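Goltham Student Robotics Project
Workshop notebook, August, entry 6
Begun 4:15 p.m.

Purpose of session: to continue the pick-and-return exercise at the steel rack, using the revised approach path prepared by the Mastotby group.

Arm speed was held at the limit agreed for student operation. The wrist camera was left recording throughout. Students worked in pairs, one at the controls and one keeping the log, and exchanged places after every 5 attempts.

The project total now stands at 178 logged attempts. The frame count for this session is 3,185, before blurred frames are marked. Marking is to be completed under the Kurup labeling sheet, second version. The first version should no longer be used, as it has no column for fast wrist motion.

Two points remain open. The approach from the left brings the finger across the lower rod earlier than the plan allows. The start position is also entered by hand, and two pairs entered it differently.

Gripper pads: replacements requested from Desudier. No delivery date has been received.

Next session: repeat the left approach at reduced speed, then compare logs. Wrist view during the left approach is attached. 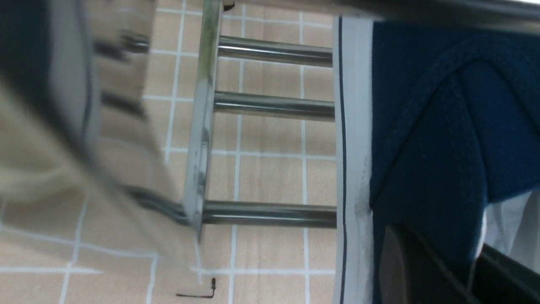

Reply from the Mastotby group: please do not reduce the speed yet. The start position should be fixed in the file first, or the two logs cannot be compared. We will send a corrected file before the next session.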